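Ticket 628: Altis step stool, wobble on hard floor
Status: open, waiting on Haberkorn
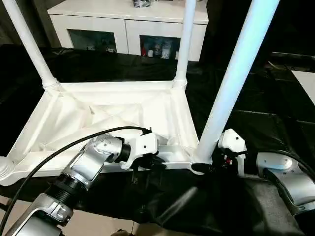
The customer says the stool rocks on kitchen tile and wants a replacement set of legs. I'm not convinced legs are the problem. We've had this complaint before, and most of the time it's the floor, or a leg that never got pushed all the way home. On a white plastic stool turned upside down like this one, the spot to look at is the collar where each leg meets the seat frame. The X ribs underneath get blamed a lot, and I have yet to see them cause a wobble.

Asked customer to try it on a second floor. Reply: "It rocks there too, a little less." Less how? No answer to that one.

Asked customer to pull each leg, turn it and press it back in. They did 2 and stopped because it was "too stiff." So the test tells us nothing yet.

Haberkorn's first reply was to tighten the screws. The customer says there are no screws on it. Haberkorn then sent the Doleck sheet, which covers a folding model. Asked for the right sheet in November, still waiting.

Customer also asks about the load rating. The Britis listing says 108 kg, the carton says 80 kg. I told them to go by the carton until someone shows me a test report. Britis says its figure is "from the supplier" and won't say which supplier.

Update, 4:10 pm: Haberkorn offers to ship new legs at no charge. Fine, but if the collar is out of shape the new ones will rock too. Asked for close photos of all the collars before anything ships.

Do not close on the parts shipment alone.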